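Pomegranate in a container, keep going or give up?
Fruit Trees and Shrubs > Warm climate fruit

motwood_zone7
Posted Sunday, April 3, 2022

I have a pomegranate in a 15 gallon pot, going into its fourth spring. It was sold to me as a Russian type, no variety name on the tag. It flowers every year and drops nearly everything. Last year two fruits held on and both split in the fall before I picked them. It spends the winter in an unheated garage and comes out when the buds move.

Soil is bagged potting mix with some perlite. I feed it a 10-10-10 once a month all summer. Full sun from late morning on. Is it worth another year, or should I put it in the ground on the south side of the house and see what happens?

gravelpit
Stop feeding it every month. That much nitrogen gives you leaves and long whips. I feed mine once when it leafs out and once more in early summer, and that's it. Fourth spring is young anyway. Mine didn't hold a decent crop until year six.

Ismont Orchardist
Agree on the fertilizer. The splitting is a separate thing and it's nearly always water. The pot dries out, then you get a storm or you soak it, and the inside swells faster than the skin can stretch. Once the fruit is sizing up, water on a schedule and don't let it swing.

As for flower drop, look at the shape of the flowers before you blame anything. The ones with a narrow, pointed base are male and will always fall. The ones that can set fruit are fatter at the base, like a little vase. A young tree makes a lot of the first kind.

two_left_gloves
I'd put it in the ground. Pots are fine for figs but I never had luck with pomegranates in them. Mine went in along a brick wall and doubled in size in two seasons.

gravelpit
What zone are you in, though? A wall doesn't do much at 5 degrees.

two_left_gloves
8a. OK, fair point. But a Russian type should take zone 7 with mulch.

Ismont Orchardist
Should, if it is one. With no name on the tag I wouldn't bet a four year old tree on it. Root a few cuttings first and plant one of those out. If it dies you've lost nothing.

On picking time, don't wait for dark red all over. Plenty of types never get there. Some stay mostly yellow with a blush and they're fine inside.

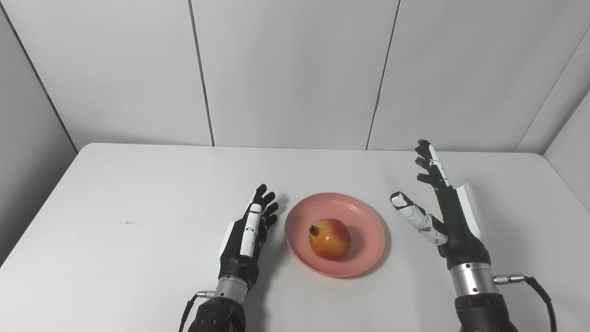

Photo: Ismont Orchardist

Skin going from golden yellow to orange-red like that is normal color for a lot of them. I go by shape more than color. When the sides start to flatten and look a bit squared off, and the skin loses its shine, I cut one and taste it.

gravelpit
I don't trust the shape test. Some of mine stay round right up until they split. I count the weeks from flowering and start tasting at five months.

Ismont Orchardist
Counting works if you know when that flower opened. Mine bloom over two months, so I'd need a tag on every fruit.

gravelpit
I do tag them. Bread ties with the date in pencil.

motwood_zone7
Thanks, this helps. I went out and looked at my pictures from last June and nearly all the flowers were the narrow kind. I was also watering whenever I remembered – so that explains the splits.

Plan for now is one light feeding at leaf out, a drip line on a timer, and three or four cuttings. Is it too late to take them? Buds are swelling but nothing is open.

Ismont Orchardist
You're fine if you do it this week. Pencil thick, 8 to 10 inches, two thirds of it buried. Keep them damp and out of the afternoon sun.

two_left_gloves
I still say plant the big one. But take the cuttings first.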